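Thread: wood movement in tabletops, and why yours cracked down the middle in its first winter. Long one. 1/12
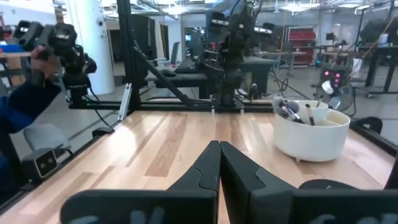

2/ Wood takes up moisture from the air and gives it back. As it does, it changes width. Length hardly changes at all, so for furniture you can ignore it. Everything in this thread is about width. A top made of long planks in mixed honey, tan and darker brown tones, as on this table, tells you the direction at a glance: no worry along the planks, all the worry across them. The color of a plank tells you very little about how much it will move. The end grain tells you a lot more.

3/ Look at the end of a board. Rings running flat, side to side: flatsawn. Rings standing up: quartersawn. Flatsawn moves close to twice as much across its width in most species. It also cups. Quartersawn costs more and wastes more of the log.

4/ The estimate. Width of the top, times the change in moisture content in percentage points, times the coefficient for the species and the cut. Take a top 600 mm wide, flatsawn, coefficient 0.0035, swinging four points between winter and summer. 600 x 4 x 0.0035 = 8.4 mm. That is the full seasonal range. Leave room for it.

5/ People read 8.4 mm and decide to hold it down with more screws. The force is far beyond what a screw will resist for long. Either the screw bends, the hole wallows out, or the board splits next to it. Usually the split, and usually in the heating season.

6/ Ways to attach a top so it can move: figure-8 fasteners, wooden buttons in a groove, Z-clips, or slotted holes with a washer under the head. Slots run across the grain. I have seen them cut along the grain on a kit table from Moltstead and they did nothing whatsoever.

7/ Metal bases get this wrong more often than wood ones. Steel and aluminum do not follow the humidity, so the full movement shows up at the bolts. Fix the center row tight. Slot all the others. Snug the bolts, then back them off a quarter turn.

8/ Breadboard ends: glue the middle few inches only. Peg the outer tenons through elongated holes. The ends will sit flush with the top for a few weeks a year. If you can't live with that, leave them off.

9/ Finish slows the exchange. It does not stop it. I tested two offcuts from the same board, one with three coats of Rameo hardwax oil and one bare, and moved both from the shop to the house. The bare piece settled first. The oiled one took longer and ended up at the same width within what my calipers can resolve. Finish both faces. A top with a sealed upper face and a raw underside will cup.

10/ Meters. I use a Medve pin meter, old model. Set the species correction before you trust the number. Take readings away from the ends, on both faces, and write them on the board in pencil. If two boards for the same panel are more than two points apart, sticker them and wait.

11/ How long to wait: until the readings stop changing. For kiln-dried stock from the Torndale yard that has been two to three weeks in my shop. In June it takes longer, with the doors open and the humidity going up and down all day. Stack with stickers, weight on top, off the concrete.

12/ If yours has already cracked: free the fasteners first. Let it sit through a season with nothing holding it. Many cracks close most of the way by summer. Don't fill one at its widest, as the filler will get squeezed out or start a new crack beside it. For a clean split that closes under light clamp pressure, work glue in with a thin blade and clamp overnight. For anything that needs heavy pressure, rip along the crack, joint both edges and glue it up again. You lose a blade's width and a little more.

Addendum, since three replies asked already: yes, plywood and MDF are mostly exempt. A wide solid edging mitered around a plywood panel is not. Keep it narrow or the miters will open.

Second addendum: the coefficient in 4/ is per percentage point of moisture content in the wood. Relative humidity of the room is a different number. Don't plug that one in.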